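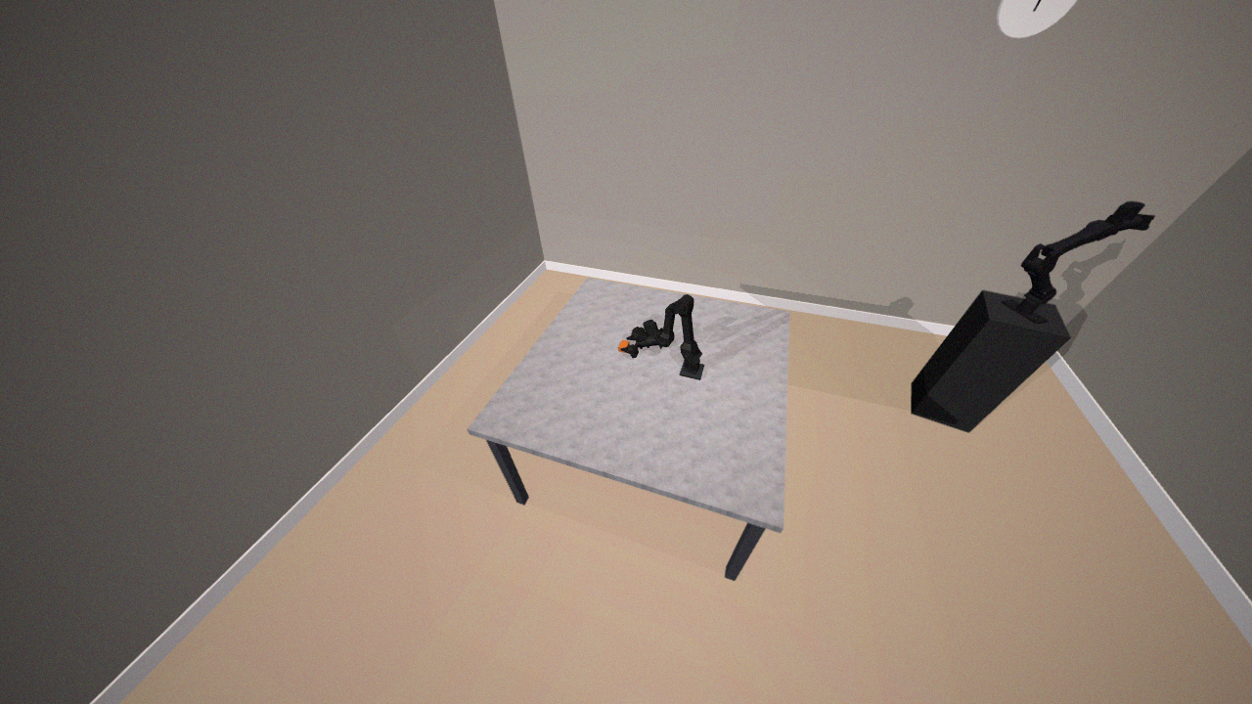
Does a car need an oil change every 3,000 miles? Most cars built in the last fifteen years can go much farther than that, and the number to trust is the one in the owner's manual.

2 min read

I keep hearing the old figure from people who sell oil changes, which ought to tell you something. The sticker they put on your windshield is their guess at when they'd like to see you again. Peel it off and write your own from the manual.

Next, the bottles. Dahlgren engine treatment costs $14 and promises a quieter engine. I poured it in last September and drove 766 miles with it. The engine sounded the way it always had. Kamlesh Grewal swears by the stuff, but he also changed his spark plugs the same week, so I'm not sure what he was hearing.

What I would spend money on is a decent drain pan and a new crush washer for the drain plug. Reusing the old washer may work a couple of times and then you have a spot on the garage floor. Start the plug by hand. If it won't turn easily with your fingers, back it out and try again before you reach for a wrench.

Filters: the Narkix and the Mostis for my car look the same to me once the paint is off your mind. I cut both open with a hacksaw and couldn't find a reason for one to cost double. Wipe a little clean oil on the rubber seal, spin it on until it touches, then follow the turn printed on the can. Check that the old seal came off with the old filter. Two seals stacked up will leak, and fast.

As for "lifetime" transmission fluid, ask whose lifetime. Yogesh Prajapati had his changed anyway and was told it was a waste. Maybe so. I'd still look up the severe service schedule, which covers towing and lots of short trips in the cold, and see whether it sounds like your driving.

Used oil goes back to a parts store or the county drop-off in a sealed jug. Call first, as some places cap how much they'll take.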